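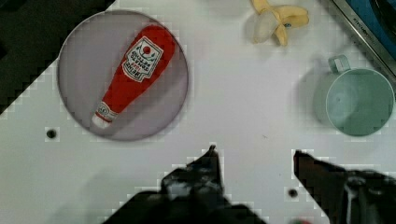
**Multiplayer > Dedicated Servers**

## 4. Setting up voice and squad channels on a Huditier server

This section covers voice set-up on a self-hosted Huditier match server. Complete section 3 (ports and firewall) first. You need the server console, an account with the Host role, and one game client for testing.

### 4.1 Turn on the voice module

1. Stop the match server. Type `stop` in the console and wait for the line `Session closed`.
2. Open `server.cfg` in a plain text editor.
3. Find the `[voice]` block. If there is no such block, add one at the end of the file.
4. Set `enabled = 1`.
5. Set `channels = 3`. The channels are Squad, Match and Spectator, in that order.
6. Save the file and start the server.

The console prints `Voice module ready`. If it prints `Voice module skipped`, go to 4.4.

**Note:** Changes to the `[voice]` block are read at start-up only. The `reload` command does not apply them.

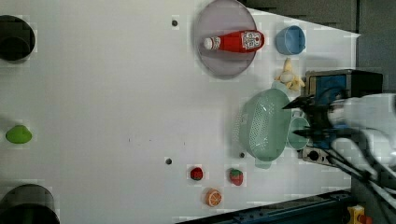 ### 4.2 Assign players to channels

By default, players join the Squad channel when they pick a squad in the lobby. Players without a squad are placed in Match.

1. Log in to the client with the Host account.
2. Open **Lobby > Host Tools > Voice**.
3. Select a player from the list on the left.
4. Choose a channel from the drop-down menu and press **Apply**.
5. To keep the assignment between rounds, check **Hold for session**. Unchecked assignments are cleared at the end of the round.

Spectators can hear Squad and Match but cannot speak in either. To change this, set `spectator_talk = 1`. Ranked lobbies ignore this setting.

**Caution:** With `spectator_talk = 1`, eliminated players can pass enemy positions to their squad. Leave it off for tournament play.

### 4.3 Set the bit rate and player limit

Voice traffic is sent separately from match data and is not counted in the bandwidth figure shown on the server status page.

1. Open `server.cfg` and go to the `[voice]` block.
2. Set `bitrate` to a value in kbps. The default is 20.
3. Set `max_speakers`. This limits how many players can transmit at once in a single channel. The others are queued.
4. Save and restart.

Low bit rates cut off the ends of short callouts on some headsets. If players report this, raise `bitrate` one step at a time and test after each change.
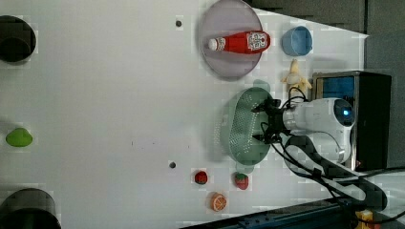
If the server runs behind a Kodbridge relay, set the same bit rate in the relay panel. The relay uses the lower of the two values and does not report a mismatch. Relay changes take effect when the next match is created, so a match in progress keeps the old value.

### 4.4 Error codes

| Code | Meaning | Action |
|---|---|---|
| 193 | Voice port is closed | Check the port rule in section 3, then restart |
| 515 | Client and server voice versions differ | Update the client; if the code stays, update the server |
| `skipped` | `[voice]` block missing or misspelled | Repeat 4.1 from step 2 |

Code 193 also appears when two servers on one machine share a voice port. Give each server its own `voice_port` value.

**Note:** On the Goodall map set, older builds log code 515 once per client at first load. It can be ignored if the voice icon in the lobby is green.

### 4.5 Service notices

Notices that affect voice are copied into this manual until the next release.

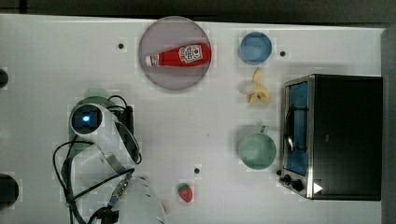
**PLELETTI, September** — The Pleletti region voice gateway restarts every Tuesday. Matches in progress continue, but players in the Squad channel are dropped and must rejoin by hand.

To rejoin, a player does the following:

1. Press the menu key and open **Audio**.
2. Select **Leave voice**.
3. Wait for the icon to turn gray.
4. Select **Join voice**.

Hosts can move all players back at once with the console command `voice rejoin all`. The command needs the Host role and has no effect while the gateway is still down. Channel assignments held for the session are restored. All others return to the defaults in 4.2.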